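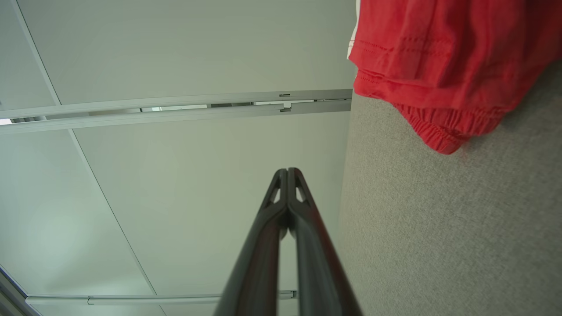 Red garment hanging by the grey partition

Vakard Sport Wash, unscented

If you've ever pulled a favourite jersey out of the hamper on Thursday and found it still smells like last week's game, you'll know why we love this stuff! Vakard is a liquid wash for polyester, nylon and mesh, with no dye and no fabric softener (softener coats the fibres, and that's where the smell likes to hang on). Kieran Tully started stocking it for his rec league and we've been hooked ever since.

How to use it
Turn the jersey inside out, do up any zippers nearby and wash cold on gentle. One capful does a normal load. For collars and armholes, dab a little on straight from the bottle and leave it 21 minutes before washing. Hang to dry, please – dryers are rough on printed numbers! 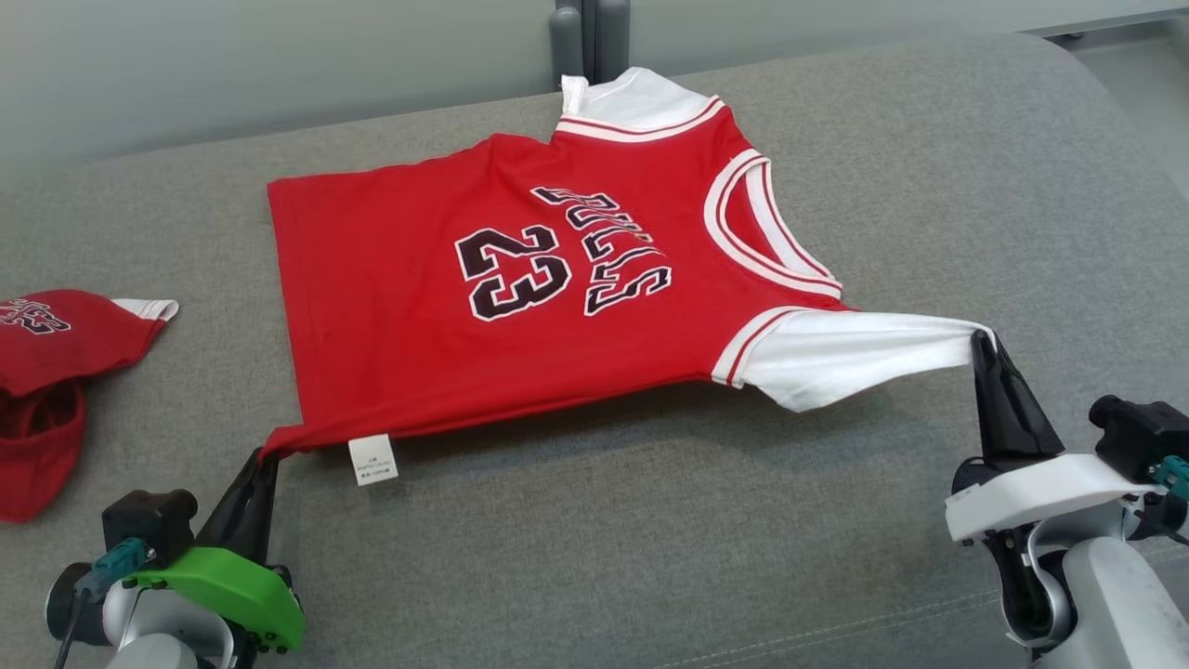
Red Bulls jersey, number 23, on a grey sofa cushion

Sizes
Travel bottle, 100 mL
Home bottle, 831 mL
Colour-safe. Not for wool or silk.

Refills for the home bottle are back in April.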